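Home | Articles | Materials | Packaging | Index A–Z

Kraft paper

Kraft paper is a strong, coarse paper made from wood pulp produced by the kraft process, in which wood chips are cooked in a solution of sodium hydroxide and sodium sulfide. The name comes from the German word for strength. Unbleached kraft paper ranges from light tan to dark brown and is used for sacks, wrapping, gummed tape, and the facing layers of corrugated board.

Production

Softwoods such as pine and spruce are preferred for sack and wrapping grades. Their long fibers form more bonds per fiber and give the sheet high tear resistance. Cooking dissolves most of the lignin that holds the fibers together. The spent cooking liquor, called black liquor, is concentrated and burned in a recovery boiler, which returns the inorganic chemicals to the process and supplies steam to the mill.

After washing and screening, the pulp is refined, diluted, and spread on a moving wire. Water is removed by drainage, pressing, and heated cylinders. Machine-glazed grades are dried against a single large polished cylinder, leaving one side smooth and the other rough.
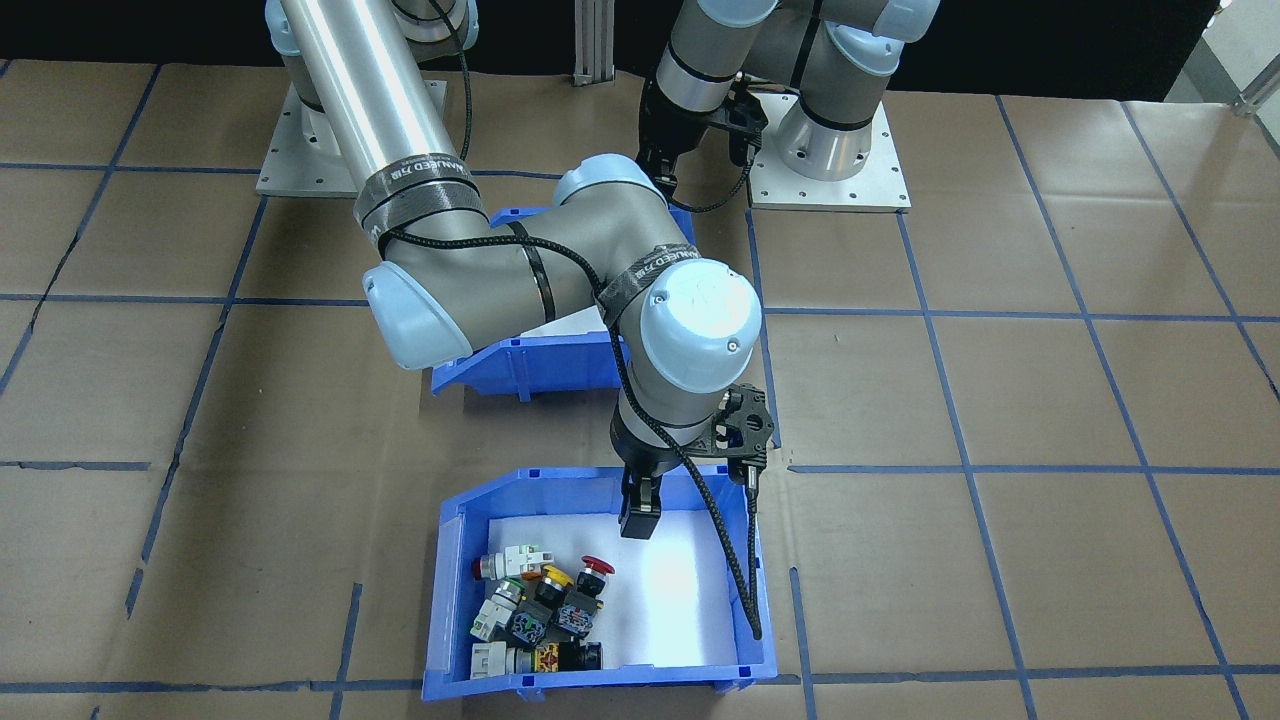 Basis weight is stated in grams per square meter. Light wrapping grades begin near the weight of office paper, while linerboard is considerably heavier. Strength is greater along the machine direction than across it, and converters take this into account when cutting sheets from a roll.

Grades

Sack kraft is porous, so that air can escape while a sack is being filled. Extensible sack kraft is compacted while damp, which lets it stretch before tearing. Bleached kraft is used where printing quality matters and is usually somewhat weaker than unbleached stock of the same weight. Linerboard with a high share of recycled fiber is classed as testliner in European trade.

Behavior in use

Kraft paper takes up and releases moisture with changes in the surrounding air. The fibers swell mainly in width, so a sheet expands more across the machine direction. A covering fixed along all its edges in dry air may cockle when humidity rises. Sheets are commonly left to condition in the room before they are cut to size.
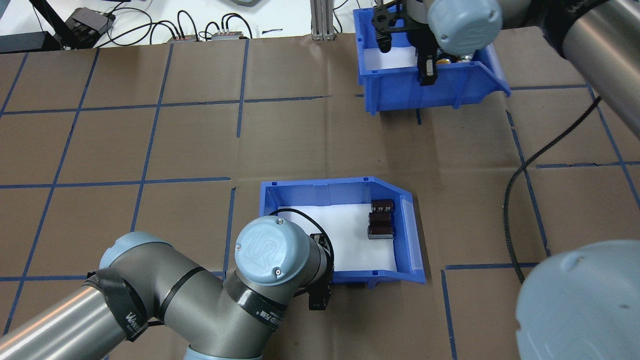
Adhesive tapes vary in how they release from the surface. Rubber-based adhesives grip quickly and may lift fibers when peeled. Water-activated tape soaks into the sheet and cannot be removed cleanly. Farooqui's handbook for converters recommends a trial strip on scrap from the same roll, peeled back slowly at a low angle.

Recycling

Unbleached kraft paper is widely accepted in paper collection. Wax coatings and plastic laminates interfere with repulping. Fibers shorten with each cycle, and mills add virgin pulp to maintain strength.

References

Farooqui, Humaira. Sheet and Sack: A Converter's Handbook. Larcombe.
Kanaujia, Santosh. "Moisture and Dimensional Change in Unbleached Wrapping Grades." Gonari.

Last revised Sep 14, 2018
50 shares | 1,864 views
Contact | Copyright Praludis | Back to top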